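November, a little after nine in the evening

I promised myself I would write something tonight even if my feet were up on the radiator the whole time, and they are, so this may wander. The desk is (nearly) sorted. I've been putting it off since we moved into the new room, and I can't remember the last time I was this pleased about a piece of furniture with three drawers!

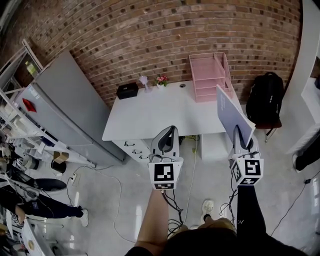
The white desk and its pink organizer against the brick.

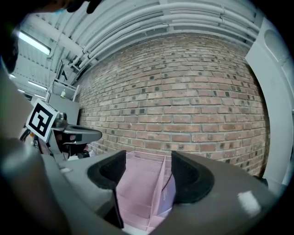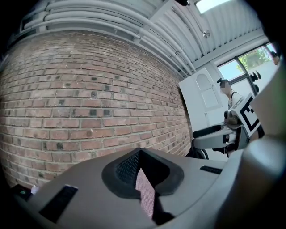
Reading time: 4 min

I should start with the wall, because I fell for the wall before I fell for anything else in that room. It's old red-brown brick with darker ones scattered all through it, nearly black some of them, and I swear I could sit and look at them the way other people look at the ocean. Araceli Figueroa thinks it makes the place gloomy. She wanted to paint it cream, and we had quite a long talk about it over soup, and in the end she said she would leave it be as long as everything in front of it was light. So that's how I ended up with a white desk, and how pink got into it too, a bit at a time, without my ever deciding on pink.

The organizer is the biggest pink thing. It's the wire kind with tiers, and I stood it at the back on the right, up against the bricks. I'd been looking at a much grander one from Ovstead, with little brass label holders, but it was 70 dollars and I couldn't bring myself to do it. The wire one holds paper just as well. My plan is bills on the top, letters I mean to answer in the middle, and at the bottom everything I'm not ready to throw away (my mother had a whole dresser for that, so I think one tray shows restraint).

Then there's the little stemmed cup, the lavender-pink one. I had it down as a pen cup but the minute I tried it with pens in, at the old place, it looked as if it would go over at a sneeze. Paper clips, maybe. Or nothing at all, it's pretty enough to be let off work. It went at the back between the black box with the lid and the pot of pink flowers. The flowers are artificial and I'm not ashamed of it, having lost two ferns and something the lady at Jamulon told me could not be killed.

The pale pink cardboard box with the thin dividers is my favorite, silly as that sounds. I do love a thing with compartments. I sat for far too long this afternoon deciding what deserves one: stamps, certainly, and the spare keys, and the tiny screwdriver for my glasses that I have bought three times over because I can never find it. Araceli says it will all be in one heap by Christmas. She may be right, but let me have my month.

What I haven't solved is the cables. There's a green-yellow one that runs along the floor under the desk, and I have a proper round hole in the desktop meant for this sort of thing and still haven't threaded a single wire through it. I keep saying tomorrow. The backpack is still on the chair as well, so if I want to sit down and write at my lovely desk I first have to find somewhere for the backpack, and that starts a whole other evening's work.

And then the gray cabinet over on the left. I didn't open it today. I know what's in there: the Wurkumo folders, the receipts from when we were still renting on Alaoui, and a good deal of yarn. The drawers under the desk can take some of it, though I'd like to keep the top one for nice things, good paper and the address book and so on.

One thing I hadn't thought about is how much goes on overhead in that room. All those white-painted pipes running along above the bricks! I kept glancing up at them while I was supposed to be sorting. I've half a mind to hang something from the brackets, dried lavender perhaps, but I'd better ask first.

Tea has gone cold. Tomorrow: cables, backpack, stamps from the kitchen drawer, and ring Araceli about the lamp.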